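Recording hand-gripper demos for the Fornbridge robotics club - quick how-to

Posted by Teresa Hayes | Club pages > Build and train > Demos

Wrote this fast because the new people start in June and the old page was out of date. If something's wrong tell me or Crisóforo and we'll fix it.

What you'll be doing

Our arm (Tapia, the one on the bench by the sink) learns from demos. A demo is one person holding the hand gripper and doing the job by hand, with the camera running. We feed a pile of those into the training and then Tapia has a go. For the table challenge you need 100 good demos before training is worth starting. Bad ones don't count, so slow down.

What you need

The hand gripper, charged camera, spare memory card.
One of the white tables. Wipe it.
Glassware from the blue crate - pots, jars, whatever the task sheet says.
Masking tape.
A laptop with Grarneo on it (our sorting script, Eustaquio wrote it, it's in the shared folder).
The log book. Paper. Yes, still paper.

Step 1 - Check the gripper

Do this before you turn the camera on. Squeeze the trigger all the way and look at the pads from the camera side. They should meet flat along the whole seam. If one sits higher than the other, back off both screws on that pad, line it up by eye, nip them up again. Don't crank them. The holes are only printed plastic and we've stripped two sets of pads this term.

Then wiggle the arms. A tiny bit of play at the eyelets is fine. If it clunks, stop and find Eustaquio.

Rough strip peeling off the pad? New strip, from the drawer marked GRIP. Press it on hard for a minute. Glass will slide straight out of bare pads, ask me how many jars.

Step 2 - Set up the table

White surface, lights on overhead, blinds down. Window light moves over an afternoon and then your early demos and your late demos don't match.

Put tape under the table edge where your feet and hips should go, so the next person can stand in the same place. Bags and coats on the hooks if there's room.

Glass goes on last. Clear glass is the hard part of this whole challenge, the camera sees mostly highlights and whatever is behind it. So we lean on the coloured bits - rims, lids, handles. Try to keep at least one of those in view when you're coming in.

Step 3 - The approach

Closed pads to start. Every demo starts with the pads closed, so the script can find the beginning. Hold still for a slow count of two, then move.

Come in low and from the front. Get the tips near the part you're going to work with, and pause again, just a short one. That pause is what Tapia copies when it lines itself up, and if you skip it you get an arm that lunges.
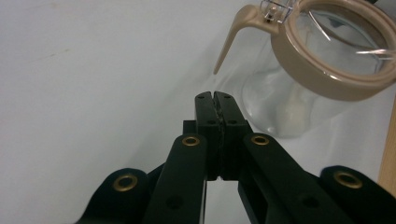 Handles are fiddly. Thin ones especially. You want to open the pads only as wide as the handle needs plus a bit, come in square, close gently. If you open right up you'll clip the glass with the outer arms, they stick out further than you think. Guadalupe does hers by keeping her elbow tucked into her side and walking her whole body in, looks silly, works really well. Her demos are the cleanest in the set.

Don't hook things. Lifting by hooking one pad through a handle is quicker but the real arm can't do it without twisting its wrist past the limit. Pinch only.

If you bump something, finish the movement anyway, put everything back down, and write BUMP in the log. Do not stop the recording halfway. Half a demo is a pain to find later.

Step 4 - Back off and finish

Let go, pull straight back, close the pads again, count of two. Stop recording. That's one.

Reset the glass to a slightly different spot. Slightly! A hand's width, turn it a little. If it's in the same place every time Tapia learns the place and ignores the glass, which is what happened to us at the Fisard round last year. We put the pot down somewhere new and it grabbed air 19 times in a row. Judges were nice about it.

Do some with the lid near the far edge, some near the side rail, some out in the open. Vary your starting spot too.
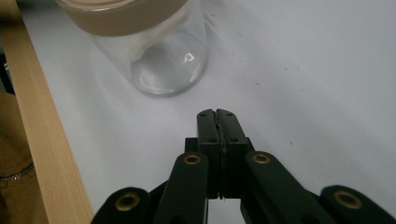 Swap people every ten or fifteen minutes. Your wrist gets tired before you notice and the movements go jerky. Two people per session is best, one on the gripper and one resetting and writing in the log. Whoever is logging also calls out "pads" if you forgot to close them, which you will.

Step 5 - Log it

One line per demo:

Number
Your initials
Object (pot, jar, cup)
Pinch point (rim, handle, lid)
OK or BUMP or BIN

That's all. No essays. Dzintra once wrote half a page on a single jar and then there was no room for anyone elses.

Step 6 - Copy and sort

Card out, into the laptop, copy everything to the folder with your initials on it. Open Grarneo, point it at the folder, press Go. It looks for the closed-pad starts and ends and chops the recording into demos. Takes a while. Get a snack.

When it's done check the total against the log. If they don't match it's nearly always one of these -

Pads weren't fully closed at the start, so it missed one. Drag the marker back by hand.
Somebody counted too fast. Same fix.
Pads closed in the middle for no reason and held there. It'll split one demo in two. Join them with the Merge button.

Watch each one at double speed. Bin any where a hand gets in front of the lens, or the glass tips over. BUMP ones go in their own folder, we might use a few.

Our last set came out at 154 recorded before binning. That took three afternoons with four people, so plan for that, and don't leave it to the week before.

Things people keep asking

Can I use my left hand?
Yes. Put L beside your initials.

Does the gripper have to be level?
No, tipped down a bit is good. The camera needs to see the table. Just keep your wrist the same way through the whole demo.

Can I clean the glass partway through?
Between demos, sure. Fingerprints are OK either way. Water spots too.

The trigger feels stiff.
One drop of the light oil at each pivot, wipe off the extra. NOT on the pads.

What if I only get a handfull done?
Still useful. Log them, copy them, leave the card in the tin.

Why can't we use plastic jars?
Rules say glass. We asked.

Packing up

Glass back in the crate with the cardboard dividers. Battery on the charger. Gripper on its hook with the pads open a crack, so the strips don't get squashed flat. Log book on the shelf, not in your bag.

Next page is training on the club computer, Crisóforo is writing that one. Until it's up, message him before you start a run - it ties up the machine all night and the drone group needs it by 8 am.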